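Caleck Household Tasks Program
Progress report to the Kedville fund, second period
Prepared by Itziar Aranda

1. Scope of the period

The grant asks whether a two-gripper system can take over small tidying work in a home or behind a shop counter, and at what level of supervision. The first period covered folding and wiping. The second covers small loose items: picking them up, putting them into an open container, and holding slender parts without dropping or turning them. Work ran through June at the Mets site. Siltach supplied the control software under the existing agreement, and no change to that agreement is requested.

2. Small items and open containers

All tasks in this group are first performed by a person holding a gripper in each hand. The motions are recorded and used to train the controller, which then attempts the same task without a person. The work surface is a plain white board on a table. Containers are kept small, in the size range of a pen cup or an egg cup, as these gave the most trouble in the first period. A light item that comes to rest on the rim counts as unfinished, even if part of it is inside.
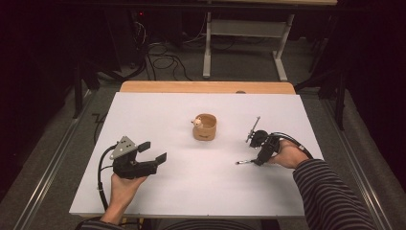

Marta Prokopenko objected to that rule at the Friday review. Her view was that a householder would accept an item leaning on the rim and would simply push it down in passing, so the rule makes the machine look worse than it would in use. She asked that such cases be reported on their own line. The rule stands for this period, but the separate line will appear in the next set of tables.

The unattended controller was given 90 container attempts. It finished 24 of them to the standard in the work plan. Most of the remainder failed at release: the item was carried to the correct place and then let go too early or too far to one side. Approach and first grasp are no longer the main source of error. On the present results the system can't be left alone with this chore, and we don't expect that to change before the end of the grant. With a person nearby to correct the last step, it is slow but usable.

3. Slender parts

Rods, pen barrels and tool shafts were added at the request of Oldřich Oravec, who handles the shop-floor side of the program. The typical shop task is to take a part from a tray, hold it upright and pass it on. The jaws must close on the part squarely. If they close at an angle the part rotates as pressure rises, and the next step begins from the wrong position.

Smooth metal is harder than a matte surface in our tests, both for grip and for the vision software, which loses the edge of a shiny part when the overhead lights reflect in it. The procedure now directs the grasp to a matte section wherever the part has one. Closing force was lowered by one setting after parts were marked in the early attempts. Wear on the gripping pads is being logged, and pads will be treated as a consumable in the next budget.
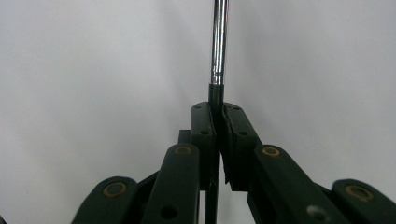

4. Comparison with manual work

A person working by hand needs 8 seconds for the standard container task. The controller needs four times as long when it succeeds, and a failed attempt adds the time to clear the board and start over. At this speed there is no labor saving in a home. A shop may still find a use for it outside opening hours, where elapsed time matters less, provided failures are harmless and can wait until morning.

5. Open items and next period

Release timing has first priority. Funmilayo Ugwu will retrain the controller with added recordings in which the hands pause before opening the jaws.
The slender-part procedure will be repeated under dimmer lighting.
Aitana Cordero is revising the cost sheet to include pads and spare cables. It will be sent separately.
Spending is within the approved plan. No extension is requested.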